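The Box With the Blue Handle

4 min read

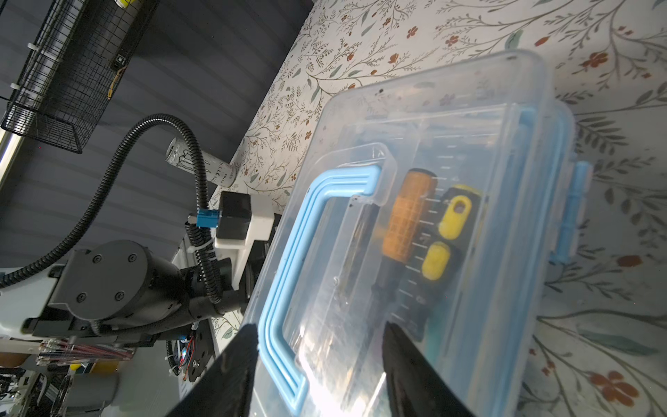
What do you keep in a toolbox when you own hardly any tools? Whatever got left to you, plus a screwdriver.

My uncle Radosław Szulc left me his, or anyway he left me what was in it. The box itself was my idea. His tools came to me in a bread bag, knotted twice, handed over by his neighbor Danuta Zieliński on the landing outside apartment 30, and she wouldn't let go of her end of the bag until I promised I wasn't going to sell anything. I said who would buy it? She said you'd be surprised, and then she let go.

So I got a box. Clear plastic, light blue handle, latch on the side to match. I like to see what I've got. My uncle would have hated it. He kept everything in drawers with no labels and knew where each thing was, and if you opened the wrong drawer he made a noise like a kettle.

The tools lived on my kitchen table for most of May, on the flowered cover, the one with the thin little branches and the rusty orange and red flowers that I bought because it hides tomato sauce. I'd eat my toast and look at the orange screwdriver. I had nothing to fix. Or I had plenty to fix, but I'd gotten so used to the bathroom door not closing that I'd stopped thinking of it as broken – it was just a door you held with your foot.

Then Yuxi Xue from downstairs knocked and asked if I was the one with the tools.

"Who told you that?"

"Danuta."

Of course.

Yuxi had a cabinet door hanging by one hinge and her mother was coming at six. It was already past four. I should have said I didn't know how, but she looked so relieved to see the box sitting there with its handle up that I just picked it up and followed her down the stairs, everything sliding and knocking around inside, feeling like a doctor in an old movie.

Her kitchen is the same as mine, only backwards. I put the box on the counter and popped the latch and took out the orange screwdriver as if I'd been doing it my whole life. And I want to tell you it went beautifully, but the first thing I did was take out the one screw that was holding. The whole door came down on my shoulder. Yuxi laughed so hard she had to sit on the floor, and then I was laughing too, standing there hugging a cabinet door.

"Do you know what you're doing?" she asked.

"My uncle did."

"Could we call him?"

I told her we couldn't. She got up off the floor and took the other side of the door, and she didn't say sorry, which I appreciated, she only said okay, so what would he do?

Well, he would've sworn first. We did that. Then he would've looked at the hole, because he always said the trouble was in the hole and people blamed the screw. I looked. The hole had gone wide and crumbly. And I remembered him, just like that, at my mother's place on Nowicki Street when I was maybe eight, snapping the heads off matches and pushing the sticks into a hole in the wall. I'd thought he was doing magic. I'd told kids at school about it.

"Have you got any matches?" I said.

She had toothpicks. We used toothpicks and a squeeze of white glue, then broke them off flush and drank some tea while we waited, though probably not for long enough. At twenty to six I held the door and Yuxi turned the screw, very slowly, with her tongue between her teeth. It bit. I felt it through the wood, that little tightening, and I had to look at the window for a minute.

The door hangs a bit low on the left. Her mother noticed before she had her coat off. She also sent up dumplings, a whole bowl with a plate on top, so I don't think she minded all that much!

Since then it's been a shelf for Chidubem Nwachukwu on the second floor, and a wobbly chair, and a stroller wheel that beat me completely. Danuta keeps bringing me business. She stands there with her arms folded and tells me my uncle would have done it faster, and I say yes, he would have, and she looks pleased.

Last night I finally did my own bathroom door. Two screws and a matchstick. I closed it, opened it, closed it again, and then I put the screwdriver back in the box and carried the box to the kitchen table, where I suppose it lives now. This morning I went in there half asleep and still stuck out my foot.

100 shares · 2 comments

More stories

Zuzanna Walczak: The Vurnlow Bus
The Year We Had a Goat
Soup for Aner
What My Sister Said at the Station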